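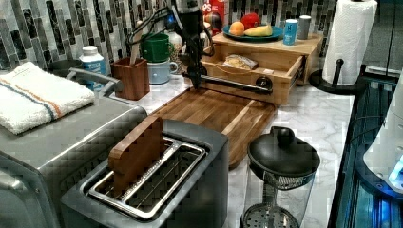 ## Cardamom buns, round three

So I finally got the cardamom buns right, and I'm so happy I could eat the whole tray (I've had 2 already and it's not even noon). The first batch, back in March, came out like little hockey pucks. The second was softer but tasted of pretty much nothing, which I blame on a jar of ground cardamom that had been open way too long.

This time I bought whole pods from Fagerlund, the little grocery down by the station, and crushed the seeds myself. What a difference! The kitchen smelled amazing before anything even went in the oven. I also switched to Pollden flour, which drinks up more milk than my old brand, so I added an extra splash and let the dough sit 65 minutes -- it was puffy and a bit wobbly when I poked it.

For the filling I mashed soft butter with brown sugar, more cardamom and a pinch of salt. Spread it right to the edges, fold the dough over like a letter, cut strips and twist them into knots. Mine look like a kid tied them. Who cares!

Bake them hot and fast until the tops are deep golden, then brush with syrup while they're still steaming. My sister-in-law swears by pearl sugar on top, but I like them plain and sticky.

Next up I want to try the same dough with orange zest and maybe some chopped almonds.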